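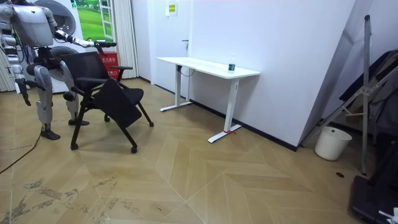
# The club that teaches a robot to tidy a classroom

The students of the Hinojosa robotics club have a simple wish. When a lesson is finished, they want the chairs to go back to their places without any person pushing them. They have worked on this since November, and they will tell you with a smile that a small child can do it better.

"People ask us why we don't make it dance," says Shabnam Bajwa, who leads the programming group. "Dancing is easier. When you dance, you don't have to hold anything."

A chair on casters is a difficult partner for a humanoid robot. It turns when you want it to go straight, and it rolls a little further after you stop. The robot must walk and push at the same moment, and each push also pushes back on the robot. In the first weeks the students worked only in simulation, in a program they wrote themselves and named Laleck. There the chair behaved very politely. On a real wooden floor it did not.

The club has 6 members, all from different courses. Two study mechanics, one studies design, and the others came from computing. They meet in the evenings, and every trial is written in a paper notebook, with the mistake first and the success after. By the end of the term the notebook held 478 trials. In 52 of them the chair arrived inside the marked place and faced the right way. 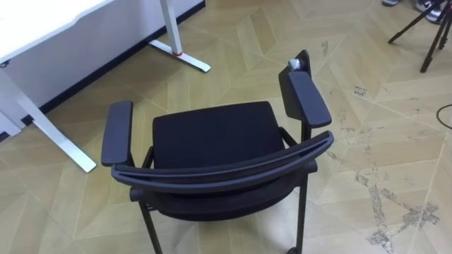

Facing the right way is the part which gives Leopoldo Palacios most of his trouble. He is responsible for vision, and his program must decide where the back of a chair is before the robot moves its hand. From high up, he explains, a backrest becomes only a thin curved line, and an armrest can look like almost anything. A black chair is also hard because its parts have nearly the same colour. He has collected 796 views of chairs for training and wants many more, especially with the armrests in unusual positions.

Bajwa's group has a different problem – the walking. A person who pushes a chair makes short steps without thinking about it. The robot first had to learn to make its steps shorter when the hand feels resistance, and then longer again when the chair begins to roll. For some time these two rules were fighting each other, and the robot stood in one place and moved its weight from foot to foot.

In spring the club will go to the Gosach student competition, where each team has to put a room in order in a limited time. Palacios would like to enter with two chairs. Bajwa prefers one chair, done well. They had still not agreed when I left, and Palacios was already asking for the notebook.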